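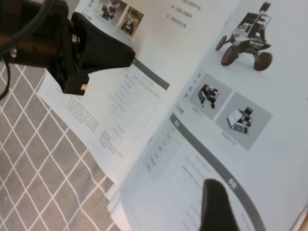 Paper handling with the home gripper - workshop tips

Notes from the bench at Kundalstead, April 2022. Mostly written down so I stop asking Mei-kuen the same things. Add your own at the bottom if you've got the page login.

The job: arm turns pages of a booklet, one at a time, without creasing or tearing. Sounds like nothing. Took us most of March.

Before you start

Pick a booklet with a bit of weight to the paper. We practise on catalogues, the one on the go now has a wheeled robot with red hubs on the right-hand page and a lot of small grey spec text. Good for this. Dark bands and pictures on white paper give you something to line up on when you're checking where the finger has come down.

Stapled ones lie flatter than glued ones. Glued spine, crack it open by hand in a few places first, front, middle, back, the way you would with a new cookery book.

Avoid anything with a coating that's gone tacky. Old takeaway menus are terrible.

Put cloth under it. A booklet on bare tabletop skates off the moment the finger drags. Grey cloth with the white diamond lattice is good, paper grips it and so far it hasn't shed fluff. Tea towel will do. Not terry, the loops catch on the fingertips.

Smooth the cloth out with the side of your hand. A ruck under the booklet = a hump in the page = finger lands early and shoves.

Setting the fingers

Jaws wide. One finger on top of the sheet, the other down by the lower part of the booklet to stop it swinging round. If both come in from the same side the whole thing just spins. Ask me how many times.

Lower the top finger slowly until it only just touches. Slip of till receipt underneath to test - if the receipt pulls out with a slight drag you're right. If it tears, too low. If it falls out on its own, too high.

Come in at a slant, tip first. Flat on, the finger covers the bit of page you want and you get two sheets or none.

Wipe the tips before every session. Damp cloth, then dry. Kitchen grease is the worst, if you've had a sandwich wash your hands before touching them. Jana keeps a bit of old T-shirt in her apron for it.

Grip on the tips

Tried in this order:

Bare plastic. Slides on shiny paper. OK on newsprint.

Rubber band wound round. Too fat, won't get under an edge.

Balloon cut into a strip and stretched over. Good for a week then perishes.

Thimblette, the rubber finger cone the bank used to hand out, trimmed with nail scissors. Best so far. Pimples outwards. Size 2 is the one that went over our spare tips, yours may differ.

Blu-tack no. It takes the print off with it.

Turning the page

1. Open the booklet by hand to a spread near the middle. Ends are harder, the stack is lopsided and the cover fights back.

2. Touch down near the outer corner of the sheet. Not on the very corner or it dog-ears.

3. Drag in towards the spine a little. The sheet should bow up. Small bow is plenty.

4. Slide the second finger in under the bow. Slow.

5. Close gently. Squeeze force on the lowest setting that holds. We run 30 out of the 400 the slider goes up to, and the slider going that high is silly for paper.

6. Lift, swing over, let go once it's past upright. It falls the rest of the way by itself.

7. Press along the crease with a closed finger. Skip this and the page creeps back.

If it picks up two sheets: less downward push at step 2. Fanning the page edges with your thumb first helps a lot. Same trick as loading a printer.

If it picks up none: tips are dusty, see wiping.

If it creases: you're closing before the finger is all the way under. Wait a beat. I put a half second pause in and that cured most of it.

Curled paper. A page that bends up near the lower finger will push on it and the arm thinks it has hit something. Roll the booklet the other way, hold for a minute, then lay it down again. Overnight under the bread board is better.

Cables

Leave slack. More than you think. Ours loops down beside the gripper and if it's clipped tight it tugs at the wrist when the arm turns over, and you spend an evening blaming the motor. (Me. An evening.)

Velcro ties, never zip ties. You will want to undo them.

Keep the loop on the side away from the paper. It'll sweep a page shut otherwise.

Screws

Check the little ones on the gripper before each go. They work loose with all the open and close. Finger tight plus a nudge with the small driver. Don't lean on it, it's going into plastic and once the thread's gone you are into glue and regret.

Spare screws live in the Zitska mint tin, top shelf. Put back what you dont use. There's a magnet stuck in the lid so you can open it upside down over the bench without disaster.

Light

Side light, not overhead. Shiny paper throws the bulb straight back and the small print vanishes. Desk lamp pushed down low, greaseproof paper pegged over the front of it (LED bulb only, don't do it with a hot one). Pictures still come out soft when the camera's very near the page, so move back before you try to read anything off it.

Draw the curtain in the afternoon. The sun gets round to the bench and the settings that worked at lunch stop working.

Mending practise booklets

Torn edge: magic tape, the matt kind, one side only. Shiny sellotape makes a stiff patch the finger catches on.

Loose middle pages: restaple with a long arm stapler, or push new staples through by hand into a cork mat and bend them over with a teaspoon.

Dog ears: iron, low, no steam, sheet of plain paper on top.

Past saving: recycling, after you've torn out any good flat sheets for the receipt test.

Odds and ends

Masking tape round the booklet position on the cloth, just the corners. Saves setting up from scratch.

Do 30 turns then stop and look at the page edges. If they're going furry, press is too hard.

Write the settings down on paper. The Ruppert laptop updated itself and ate two weeks of mine.

Mugs on the other bench. Please.

If the arm makes a ticking noise at the top of the lift, back it off by hand with the power out and check for grit at the joint. Soft toothbrush. No oil near the paper side, ever, one drop goes through ten pages.

Someone asked about recipe books, which was the point of all this to begin with. Not yet. They're too thick, and ours won't stay open at the start. Jana is trying a bulldog clip each side with a strip of card under so it doesn't mark. Mei-kuen reckons a cookbook stand laid nearly flat. Will put up whichever one wins.

Still wanted for the bench: trimmed thimblettes in the larger size, another roll of the matt tape, any old Gidelent catalogues you're chucking out. Leave in the box by the door, the one with the lid.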